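Automation in the Harside Dish Room: Questions and Answers for Staff

Updated 7/23/24 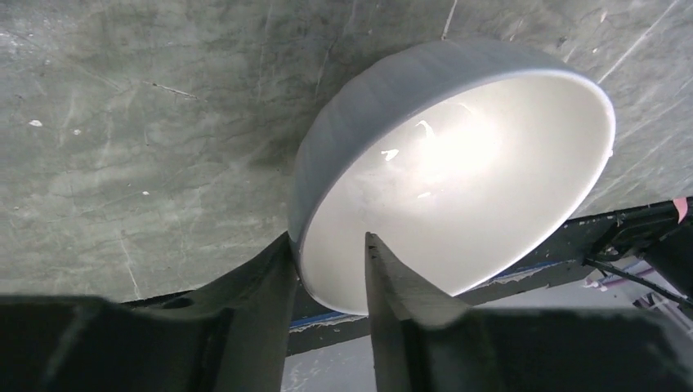 A white bowl held by the rim between the two fingers of the gripper.

We collected these questions from the dish room, the serving line and the evening shift. Some were asked many times, so we put them together. If your question is missing, please write it on the sheet next to the time clock or tell your shift lead.

What is the robot going to do?

It takes clean bowls one by one and puts them into the stacks for the serving line. For the moment it handles only bowls. Plates may follow, but cups, glasses and cutlery are not in the plan.

Who supplies it?

The arm and the gripper come from Teuber. The software that decides where to grip is called Osa. The kitchen itself is still run by Fimau, and your employer does not change.

Will anyone lose their job?

No positions are removed in the dish room. There are 14 of us across the shifts, and this number stays in the staffing plan. When a person leaves, the position will be advertised as before. We have been asked to put this in writing, so it is also in the letter that you received with your pay slip.

Will my hours be cut?

No. Your contract hours stay the same. What changes is how the hours are used. On a full day we put away 1,770 bowls, and this is the task which most of you named as the hardest for wrists and shoulders. The person who did the stacking will move to checking, loading the racks or helping on the line.

Can I choose which of these I do?

Partly. We will make a rotation, and you can tell your lead which station you prefer. We can not promise the same station every day. If you have a medical note, it goes first.

Why does it hold the bowl by the rim?

One finger goes on the inside of the bowl and the other stays on the outside, so the wall is between them. A person usually does it in a similar way with the thumb and fingers. The gripper does not need to reach around the whole bowl, and it can let go when the bowl is already close to the stack.

Does the robot see if a bowl is dirty?

Not well enough. White glaze reflects the lamps very strongly, and a bright reflection or a gray mark can confuse the camera. Checking for dirt and chips remains a job for people — we do not plan to change this. If you are not sure about a bowl, send it back to wash. You will not be asked to explain why the count is lower.

What if it drops one?

Press the stop button and wait until the arm is still. Then clear the pieces with the brush and pan, never with your hands. Write it in the log. Broken bowls are not charged to anybody. We bought 336 spare bowls for the first months.

Is it safe to work next to it?

Please stay behind the line on the floor when the arm is moving. It slows down if somebody comes near, but do not test this for fun. Long sleeves and apron strings should be tied. Do not touch the cables, also when the arm is stopped, and report any loose tape or connector to the lead.

Does the camera film us?

The camera is small and sits near the gripper, so it looks mostly at the bowl and the surface close to it. A hand or an arm can come into the picture. The pictures are used to improve the grip and they are not used to measure your work. Your supervisor has no access to them.

Will there be training?

Yes, two sessions for each person, both in paid time. The first is about starting, stopping and safety. The second is about the common errors on the screen and what to do with them. You do not need any computer knowledge. The written instructions will be available in more than 2 languages — ask your lead for yours.

Do we get more pay for the new tasks?

This is still being discussed. We expect an answer in September and will add it to this page.

What happens when it is out of order?

We stack by hand, the same as now. The shelves and carts stay in their places for this reason.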